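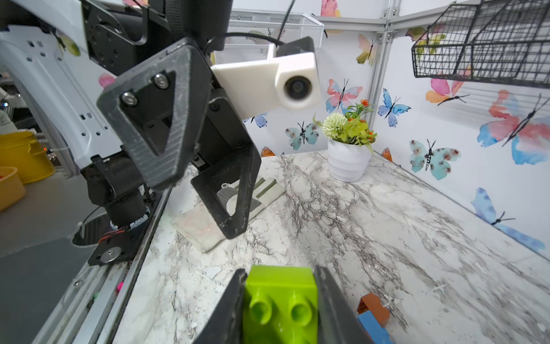 Mendikの追加データが端末に入らない件、ようやく片付いたので手順を残しておく。前回の記事では本体の導入までしか書いていない。

検索 キーワードを入力 検索

症状は次のとおり。ストアから更新をかけると本体は新しい版になるが、起動直後の追加データ取得が103MBの位置で止まる。エラー表示は出ない。進捗バーがそのまま残り、30分放置しても変化がなかった。アプリを終了して再起動すると、また0から取得が始まり、同じ位置で止まる。

最初に疑ったのは空き容量である。追加データは圧縮状態で154MB、展開時には一時領域にも同じファイルが置かれるため、見かけの必要量より多く食う。ただ、手元の端末には十分な空きがあり、写真を退避しても結果は同じだった。次に回線。自宅の無線とテザリングの両方で試し、どちらも103MBで止まったので、回線側の問題としては扱わないことにした。

原因は旧版の残骸だった。Mendikは9月の更新で追加データの分割方法を変えており、旧版の分割ファイルが保存先に残っていると、続きから取得しようとして照合に失敗する。失敗時の処理が再試行のみで、回数の上限がない。ログを見ると同じ要求が延々と並んでいる。

ログの読み方はHamidreza Ghaffari氏に教わった。タグで絞らずに全部出力し、時刻の間隔が一定になっている箇所を探すという方法で、今回はこれで五分もかからずに見つかった。

対処の手順。

1. Mendikを終了し、セーブデータを引き継ぎコードで退避する。コードは英数字なので、0とOを読み違えないよう画面を保存しておくほうが確実。
2. 設定の「アプリ」からMendikを開き、キャッシュのみ消去する。この段階では「データを消去」は押さない。
3. 端末をPCにつなぎ、追加データのフォルダを開く。拡張子が.partのファイルをすべて削除する。
4. 端末を再起動する。
5. Mendikを起動し、取得が0から始まって103MBを超えることを確認する。

3でフォルダが見えない場合がある。OSの版によっては、PC側からもアプリ専用領域が隠される。そのときはアンインストールして入れ直すしかない。引き継ぎコードを先に取っておくのはこのためでもある。 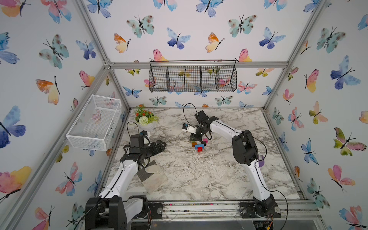 入れ直した場合、初回起動時に画質の選択が出る。「高」を選ぶと追加データとは別にテクスチャの取得が走り、これが完了するまで対戦の項目が灰色のままになる。急ぐなら「標準」で始めて、後から設定で切り替えればよい。切り替え後は再起動が必要。

なお、同じ開発元のTundaniaでも似た停止が起きるという報告をCzesław Grabowska氏からもらった。こちらは.partファイルではなく、索引ファイルの日付が端末の時計より先になっていると止まるらしい。時計を自動設定に戻すと進んだとのこと。当方の環境では再現していないので、伝聞として書いておく。

このサイトではアクセス解析のためCookieを使用しています。 同意する 設定を変更

更新後の動作も少し確認した。タイトル画面から対戦待機までの時間は体感で短くなっている。計測はしていない。発熱は旧版と変わらず、充電しながら続けると50%を超えたあたりから画面の輝度が自動で下がる。輝度の制限は端末側の仕様で、Mendikの設定では変えられない。

操作面では、ボタン配置の保存枠が増えた。ただし旧版の配置は引き継がれず、初期配置に戻る。私はガードを左下に置いているので、毎回これを直すところから始まる。配置の書き出し機能はNazariには以前からあり、Mendikにも要望は送ってあるが、返信は定型文だった。

外部の配布サイトから本体と追加データをまとめた形式で入れる方法もあるが、署名が異なる場合に公式版への上書き更新ができなくなる。今回の不具合の回避策としては勧めない。すでにその方法で入れている人は、上の手順ではなく、引き継ぎコードを取ったうえで完全に削除し、ストアから入れ直すこと。

Druthamの端末では保存先がSDカードに設定されていることがあり、その場合.partファイルは本体とカードの両方に残る。両方消す。片方だけだと再発する。

次の版で直っていれば、この記事に追記する。

印刷する メールで送る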